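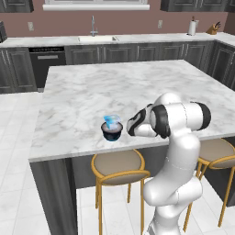
Is it bad to eat the same dinners every week?

Most people who cook at home would be happier with a short list of dinners they repeat, as long as the list has vegetables in it and somebody changes it when the weather turns.

I want to make the case for repeating dinners, and I want to make it loudly, because I spent years on the other side. I was a collector. I had a folder on my computer called Dinners To Try with hundreds of recipes in it, plus a shelf of cookbooks with sticky notes coming out of the top, and on any given night at half past five I would stand in the kitchen and have no idea what we were eating.

Then we moved to Kusden for a job, into a rental with a tiny stove and a grocery store that was a 27-minute drive each way. You can't cook from a folder of hundreds of recipes when the store is that far off and may or may not have fresh ginger. That first winter I wrote 16 dinners on the back of an envelope, stuck it to the fridge, and cooked my way down it. When I got to the bottom I started over.

I expected to hate it by March. I loved it! I loved it so much that when we moved back to a neighborhood with three supermarkets and a Korean grocery, the envelope came with us, and a version of it is still up.

What repeating does for a cook

The first time you make a dish, you're reading. You read a line, do the thing, wipe your hands, read the next line, and find out the onions were supposed to be sliced before the pan got hot. The second time you remember about the onions. By the sixth or seventh time you've stopped looking at the page, and this is where it gets fun, because now you can taste. You notice that the lentils want more salt at the start, and that the lemon does more good at the table than it does in the pot. You find out that your own oven runs hot on the left side (mine does, badly).

None of that can be written into a recipe. The person who wrote it has a different stove and different lentils. The only way to get there is to make the dish again, soon, while you still remember what was wrong with it last time. Once every two weeks is about perfect. Once a year, which is how often I used to get back to anything in my folder, is the same as starting from nothing.

People understand this perfectly well about every other skill. A kid learning the piano plays the same piece until it sounds like music. But we tell home cooks that the goal is something new every night, and then we wonder why so many of them say they can't cook. They've had forty first lessons and never a second one.

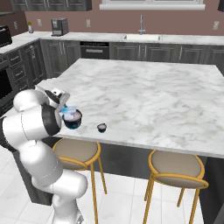
6 min read

The usual objection is boredom, and I take it seriously, since I bore easily. But go and look at what people eat when they have no plan. It's already the same few things! It's the pasta with the jar, the frozen dumplings, the chicken place with the good sauce. Most households I know are repeating dinners right now. They just didn't pick which ones, and they feel a little guilty each time. A list lets you pick. If you're going to have noodles every other week anyway, they might as well be noodles you've gotten really good at.

There's also a kind of pleasure that only comes from knowing what's next. In our house it's the bean soup with the burnt onions on top. It comes up every other week and people start asking about it days ahead. I never once had anybody ask about a dinner out of the folder. How could they? They didn't know it was coming and it was never going to come again.

Children, I think, get the most out of this. I've heard a lot of parents say that variety is how you raise an adventurous eater, and I'm sure that works in some families. In ours it went the other way. A new food that shows up once is a threat. The same food showing up again, calmly, with no speech attached, slowly turns into dinner. Our cabbage took most of a year. It's now a favorite, and I'm still amazed every time the dish comes back empty.

The money part

I don't want to lean on this too hard, because "it saves money" is how good ideas get turned into chores. But it does save money. When you know you'll cook the same 16 things, a big bag of rice makes sense and so does the large bottle of fish sauce, and you quit buying a whole jar of something for one spoonful. I used to throw out nearly 40 dollars' worth of tired herbs and half-used tubs in a bad month. These days it's the odd bag of spinach.

Shopping gets shorter, too. I can do our regular store without a list, and I come home with the right things, even when I'm tired and it's raining and the parking lot is a mess.

What a list shouldn't be

I get worried when people take this idea and turn it into a system. A fixed dish for a fixed night, all year, with a chart. If that makes you happy, wonderful, but I'd last a week. I cook down the list in whatever order suits the day. If it's hot out, the stew waits. If a friend hands us a bag of tomatoes over the fence, the list can mind its own business for as long as the tomatoes last.

It also has to change. I swap a few dinners out in spring and again in the fall, and anything I've caught myself dreading twice goes for good. New dishes come in on trial. Last year's best arrival was a fried rice I ate at a diner called Ham, near the lake at Tralska, and then chased at home through some very poor attempts. I kept it on the list on faith. Around the fifth try it came out smoky and loose, with the egg in big soft pieces, and I'm afraid I yelled.

And I still love cookbooks. I read them in bed, for hours, the way other people read mysteries. I've only stopped treating them as homework. Once in a while a page makes me so hungry that I get up and write the name of the dish on the envelope, in pencil, at the bottom, and then it has to wait its turn behind the bean soup.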